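## Skelameo, la table et ce qu'on y pose

Chez Skelameo, on prête de la vaisselle et on apprend à dresser une table, depuis 7 ans déjà ! Quelque 3000 pièces attendent sur nos étagères, et nos préférées restent les plus simples : un bol crème bien émaillé, une assiette au bord finement strié.
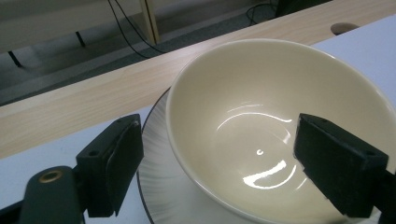 Mirjam Van Rooij nous a écrit qu'elle sert désormais sa soupe ainsi, même seule, et on adore cette idée !

Les ateliers réunissent 8 personnes (débutants bienvenus) et reprennent en avril.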